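OK friends, I promised a few of you I'd write up how I finally got past the Tollkeeper in Pullitska, and since I can't say anything in one post, settle in, grab a cuppa, this is going to be a thread.

First, for anyone who hasn't played it: Pullitska is a slow, lovely, slightly cruel action RPG where you're a courier working the river towns, and every town has something big and angry between you and the next one. The Tollkeeper is the third of these. He lives on the bridge at Fogh and he has ended more runs of mine than everything else in the game put together.

I was stuck on him for most of June. I'd get home, feed the dog, have a go, lose, have another go, lose in a more embarrassing way, and go to bed grumpy. My total was 27 attempts before I changed anything at all, which tells you more about me than about the boss.

So, the basics. He has two phases. In the first he carries the long gate-hook and he's slow, and you think, oh, this is fine! It's fine until he drags the hook along the planks. When you hear that scrape, go TOWARDS him. I know. Every bone in your body says run away, and the sweep is longest at the far end, so running away is exactly how I kept getting flattened.

Close in, on his left side (your right as you face him), there's a gap under the elbow where the sweep goes clean over you. Two light hits, maybe three if your stamina is good, then roll back out. Don't get greedy. I got greedy a lot.

Weak spots: the lantern on his belt takes the most damage, then the back of the knees. His head looks like it ought to be the target but it's basically a bucket, and your blade will bounce off and leave you standing there like a goose.

Gear! I went in with the Trullow spear because I'd spent 1,000 river pennies on it and was determined to get my money's worth. It's a good spear. It's the wrong spear. The wind-up on the heavy thrust is too long for that gap, and you'll cop the backswing every time. Swap to anything short. I used the plain ferry knife you find in the second town, upgraded twice, and felt a bit silly for not trying it sooner.

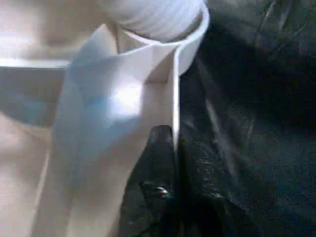

Phase two is where the colour drains out of the sky and he throws the hook in the river, and this is where most people I've talked to come unstuck. He starts calling up the pale bells, and you need to learn which one is the real one. The fakes are flat white all over. The real bell has a glossy rim that flares out a little on one side, a lot like the thin shiny rim in my photo, and once your eye is used to looking for that bright edge you'll pick it out in a second. Hit that one and he staggers long enough for a full combo. Hit a fake and you lose a chunk of health and he heals, which is just rude.

My mate Femi Nwankwo swears you can do it by sound, that the real bell hums lower. I've tried with headphones, I've tried with the music turned off in the settings, and I can't hear any difference. If you've got better ears than mine, good luck to you. Femi beat him on the fourth go and has been very gracious about it, mostly.

Potions: bring 14 if you can, which is the full belt once you've done the tanner's side quest. I used nine on the winning run. Drink when he's walking to the far rail, never after a roll, as he reads the animation and will punish you for it.

Also, please, please eat something at the inn before you cross the bridge. The barley soup gives you 40 extra stamina and costs next to nothing, and I played half this game without realising the inn did food. I thought the cook was decoration!

Thanks are owed to Lawal Oyewole as well, who posted a beautiful drawing of the bridge on the Wimosus forum with all the safe planks marked. Some of the planks break in phase two and don't come back, so stay near the middle early on and save the edges for when you need them. I had that drawing propped up next to the keyboard the whole time.

The winning run itself was not pretty. I had no health, one potion left and had misjudged a roll so badly that I was facing the wrong way when the last bell rang. I turned round, poked at it in a panic, he staggered, and I just leaned on the attack button and yelled. The dog was very concerned.

He drops the toll key and a cloak. The cloak is gorgeous and has terrible armour, and I'm wearing it anyway. Use the key on the small door under the bridge before you leave Fogh – it locks for good once you take the ferry, and there's a favourite little conversation of mine behind it that I won't spoil.

Next up is the marsh, and I'm told there's something in there with too many legs. If anyone has tips that don't give away the story, my replies are open. Soup first, though.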